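I'd been after Ohemaa Korletey for weeks to talk about her supper club, and when she finally said yes she had one condition: I had to eat first. Fine by me!

She started Katberg in November with 19 people on the list and a borrowed stockpot. "I figured my cousins would come twice and get bored," she told me, spooning more groundnut soup into my bowl before I could say no. "Then strangers started calling." The list is at 159 now (I'm number 71, and yes, I checked).

So what makes a good table? I was expecting something about candles. "Elbows," she said. "You need to bump elbows a little. Give people too much room and they look at their phones." 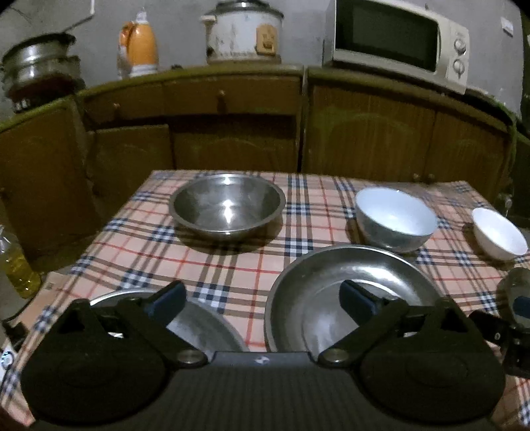 Aivar Priedītis thinks the trick is the late start, and told me he has never had a dull meal that began after eight. Ohemaa laughed when I passed that along. "He's just never on time."

We got onto money, which she hates. Everyone puts in what they can, and she buys the rice in 50-pound bags. Has she thought about a real restaurant? "With a menu? I change my mind at four in the afternoon!"

Next up is okra stew. I've already asked for seconds.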